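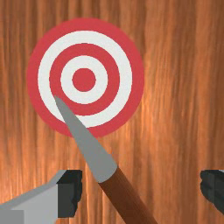

Oiling a pine kitchen table, or leaving it alone?

Home and Garden Talk > Furniture and Floors

mossypantry
Posted 23rd May

Hello all, I've been reading this board since January and finally have a question of my own, so please bear with me while I get it all down.

We moved into a drafty old house out past Gandthorpe and my aunt passed along her kitchen table as a housewarming present. It's pine, I'm nearly sure, and it has gone that deep honey orange that pine goes when it has sat by a window for half a lifetime. I know that color is out of fashion and every magazine wants me to bleach it, but I grew up eating toast at this table and I love it just the way it is.

The trouble is the top. The old varnish has worn through in front of the two seats everybody always fights over, and there's a gray patch where somebody kept a plant pot. The rest still has a shine on it. My husband would like to sand the whole thing and put on a hard clear coat so we never have to think about it again. I would like to use oil, or maybe oil and then wax, so it keeps feeling like wood under your hands. We eat there 7 days a week, there are children with markers, and my mother-in-law does not believe in coasters.

What would you do? And would oil even work over the bits of varnish that are left?

tall_kettle
Welcome! What a lovely thing to be given. I'm going to side with your husband, though, and I hope you'll forgive me. I ran an oiled table for four years with two small boys and I was forever out there with a rag. Tomato sauce is the real enemy. It gets into oiled pine and it just moves in. We sanded ours back and brushed on three thin coats of a water-based clear finish, satin, and I've thought about it maybe twice in all the time we've had it since.

As for your second question, no, please don't put oil over old varnish. It can't soak in, so it sits there getting tacky and collecting crumbs. One way or the other that varnish has to come off.

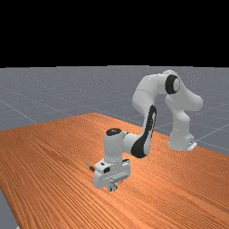
birchandbutter

I'll speak up for oil, and I'll try to keep it short (I never manage it). I have refinished more tables than my garage can hold, and the ones I get asked to fix a second time are nearly always the ones with a hard film on top. It looks wonderful until it chips. Then water creeps in under the edge of the chip, the wood goes gray, and you can't mend that one place without it showing. With oil you rub the sore spot with fine paper, wipe on a little more, and have your supper on it the next night.

The color matters here too. If you sand pine back hard you'll go right through that honey layer, and what's underneath is pale and yellowish and will look brand new. It comes back, but it takes years and a sunny window. So whichever finish you pick, I'd take the old varnish off with a gel stripper and a plastic scraper, and only use sandpaper at the very end, very lightly, along the grain.

mossypantry
Oh my goodness, I had no idea the color was only on the surface! I would have been heartbroken. Thank you. I've hidden the sander from my husband (he knows, he's laughing about it).

Does the stripper smell terrible? We have no garage, only a covered porch.

birchandbutter
The porch is perfect. The citrus kinds smell like an orange left in a hot car, which you'll either like or you won't. Put down cardboard, wear real gloves and give it the full time on the can. I always get impatient and start scraping early, and then I have to do it over.

oldgatehinge
I'm afraid I disagree with both of you a little. Why strip it at all? A good wash with warm water and a drop of dish soap, wiped dry right away, then a paste wax on everything. We did that with my grandmother's table and it is still a perfectly good table. It has rings on it. I can tell you what most of them were from. People are in such a hurry to make old furniture behave like a countertop, and I think it's a shame.

tall_kettle
I do see the charm, oldgatehinge, but she said it's bare wood in front of the two busiest seats. Wax on bare pine won't stop a glass of grape juice for more than a minute. I'd feel bad telling her it would.

oldgatehinge
A glass of grape juice ought to be wiped up in under a minute! But fair enough, we're a house of two now and we drink a lot of water.
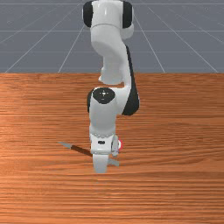

I will say that the one thing I'd never do again is a shiny finish. My sister had one put on hers and you could see every scratch from across the room, and the glare at breakfast was something awful. If it has to be a film, please make it a dull one.

zereo_fan
Has anybody here tried the Zereo hard wax oil? I did my hall shelves with it and was very happy, but a shelf doesn't get spaghetti on it. It was two thin coats, buffed off, with a day between. It did warm the color up a good bit, and on pine that's already orange it might turn out more orange than you'd like.

birchandbutter
I haven't used that one, but I'm fond of hard wax oils in general and it may be the answer that keeps this marriage happy. They hold up better than plain oil and you can still patch them. Try it on the underside first. Every table has a whole second side that hardly anyone looks at, and it's the best test board you'll ever own — although the color underneath will be lighter, so allow for that.

One warning, and I say it every time: lay your oily rags out flat outdoors to dry, one by one, or drop them in a bucket of water. Never leave them in a heap. They can heat up and catch fire all by themselves.

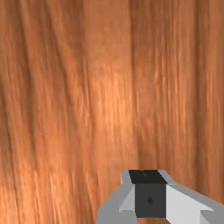 For the gray patch, look for oxalic acid, sold as wood bleach. You mix the crystals with warm water as the packet tells you, brush it over the patch once the varnish is off, let it dry and rinse it well. Wear gloves and a mask, and keep the children inside that afternoon. It lifts the gray and mostly leaves the honey color alone, but go gently and do it in two rounds if you need to.

mossypantry
You have all been so kind. We talked it over at dinner (at the table, with a towel down) and we're going with the citrus stripper, then the wood bleach on the plant pot corner, then a hard wax oil if the underside test looks nice. If it comes out too orange, my husband gets his satin coat and I'll try to be gracious.

oldgatehinge, I'm keeping the dent at the end where my cousin dropped the meat grinder. I thought you'd like to know.

oldgatehinge
I'm very glad to hear it. Wax it now and then anyway.

tall_kettle
Good luck, and do post how the underside turns out! I've got a pine bench in the mudroom that has started giving me looks.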